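So the toy block thing. I said I'd write it up before the weekend and then didn't, sorry. Quick one tonight, kids asleep, one of them anyway.

Background if you missed it: my sister cleared out her playroom and handed me a bag of loose blocks. Mixed sets, all mixed up, some from the Taron shape sorter (sorter itself long gone) and some I think from Stamura, hearts and cubes and such. 155 pieces. I know becuase my son made me count them on the stairs. Out of those we kept maybe a third. Rest are going to the school sale in April.

How I sorted. Tipped the lot on a towel. Chewed ones out. Anything with a crack, out. Then by color, which was a mistake, should have gone by shape first. Started over. Tea got cold. Second go was much faster.

The other half of this is the board. A flat wood board makes such a difference, blocks don't sink like they do on carpet and small hands can slide stuff around. I like a pale one, colors pop on it.
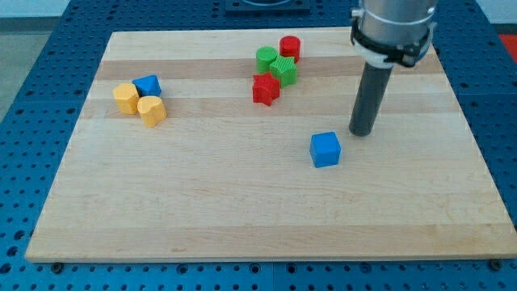

Posted by Abbas Mousavi, 9th March, filed under: Home, Toys

See how nice the blue cube looks on light wood? And the yellow heart. I love the heart. Nice bit of darker wood running across as well, which my daughter would call the road. Everything is a road right now.

What we do with them, short version. Few pieces out at a time, never the whole bag. Leave space between them. If it's all in one heap she just sweeps it on the floor and walks off. With a cube over here and a couple of yellow ones over there she'll stop and look, move one, move it back. Ten minutes of peace some days. Some days two.

Washing: warm water, drop of dish soap, old toothbrush for the edges. Plastic ones only. Don't soak the wooden ones, I did that with a Dakham set years ago and they went fuzzy and never really recovered.

Storage, still not solved. Have 12 in a small tin by the couch and the rest in a shoebox on the shelf. Lid keeps splitting. If anybody has a box they like tell me, I need one that a three year old can open but a one year old can't. May not exist.

Next post is the puzzle shelf, probaby Thursday. Need to find the missing duck first.

Contact | © Abbas Mousavi | Back to top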